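DALUM OPENS NEW PARTS ROOM IN JOVCOMBE

Yellow tables and yellow shelves for sorting, checking and storing of molded parts

JOVCOMBE, February - Dalum, the supplier of replacement parts for seats and covers, has opened a new parts room on the ground floor of its building in Jovcombe. The room will be used for the sorting, checking and storage of molded parts before they are packed and sent to repair shops. It replaces the old store in the basement, which served the company for 10 years.

The new room has 60 square meters of floor. This is not very big for a store, and the company has therefore given much attention to how the furniture is chosen and placed. The tables and shelving were ordered in the same bright yellow color. Many of the parts at Dalum are black or dark blue, and in the old basement they were laid on dark gray benches, where a small part could be overlooked until the next day. On the yellow surface a dark part is found quickly, also in the late afternoon.

"We tried white first," said Kenta Tsuchiya, who planned the room. "White was good for the parts, but it was tiring for the eyes under the lamps. With yellow we had no complaint after the first week, so we stayed with it."

The tables have rounded edges, so the molded shells do not get scratches when they are pulled over the side. Parts of one kind are placed next to each other in a row with the same end up, and they are compared before they go to the shelf. A shell with a damaged rim is easier to notice when a good one lies beside it. Tsuchiya explained that this way of working was already written in the house rules before, but the old benches were too narrow to follow it.

Large pieces such as chair backs are not put on the tables. They are set on storage bins at a comfortable height, with cardboard inside the bin for support. The shelving stands beside this area, and cases are kept there on one level, discs and small boxes on another. Small boxes carry the label on the top side, because the lower shelves are mostly looked at from above.
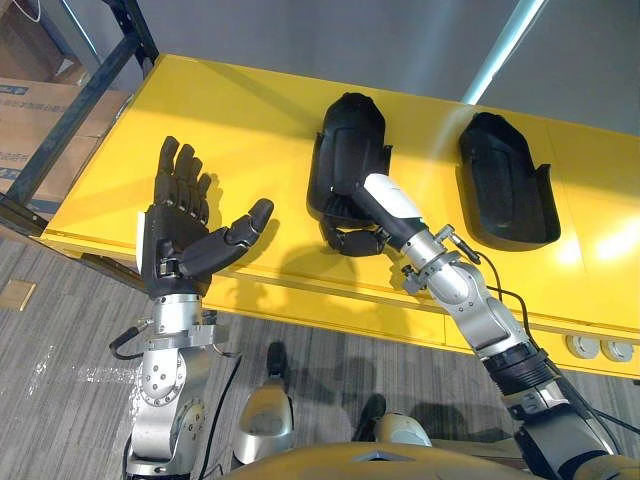
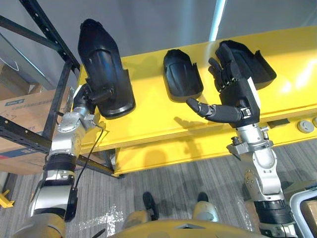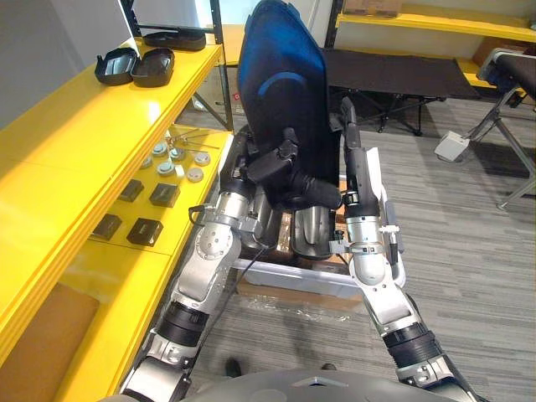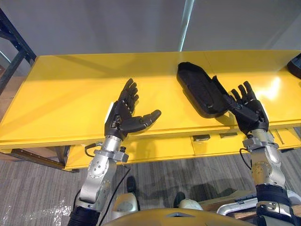

The new parts room in Jovcombe

Natsumi Miyazaki was more careful in her judgment and remarked that a yellow table alone does not make an orderly store. In her opinion the real test will come in the busy months, when returned parts arrive together with new ones and everybody is tempted to put a box down in the nearest free place. She would have preferred one more table near the door, only for returns, and she hopes that it will still be added.

Dalum has taken this wish into its plan. A table for returned parts will be ordered in the same color and with the same type of edge, if the door can be changed to open to the outside. Until then, returns are collected in a marked corner of the corridor and brought into the room two times a day, in the morning and at 5 in the afternoon.

The room was fitted out together with Bhat, a local maker of workshop furniture. Bhat delivered the tables and shelving and also took back the old benches from the basement. Those which were still in good condition were repaired and given to a sewing school in the neighborhood.

A second part of the project is the new list of parts, called Traltotano. It contains 200 kinds of parts, each with a short name, a shelf number and a note about which side should face up in storage. The list is printed and hangs inside the room, and a copy is kept in the office. The names were made shorter on purpose, as the old ones had grown over the years and were sometimes written in three different ways on three boxes. Repair shops can continue to order with the old names until the end of the year.

The company asks its customers to have some patience in the coming weeks. The move from the basement is finished for molded shells and chair backs, while fabric covers and small metal parts will follow in the spring. Orders for these goods may need one or two days more than usual. Orders which were already confirmed are not affected.

Repair shops from Jovcombe and the surrounding towns are welcome to visit the parts room by appointment. Visitors are asked to use the entrance at the side of the building - the main entrance leads only to the office - and to bring the damaged part with them if they are looking for a replacement.

Appointments and questions about orders are taken at the Dalum office in Jovcombe, by telephone in the mornings or at the counter.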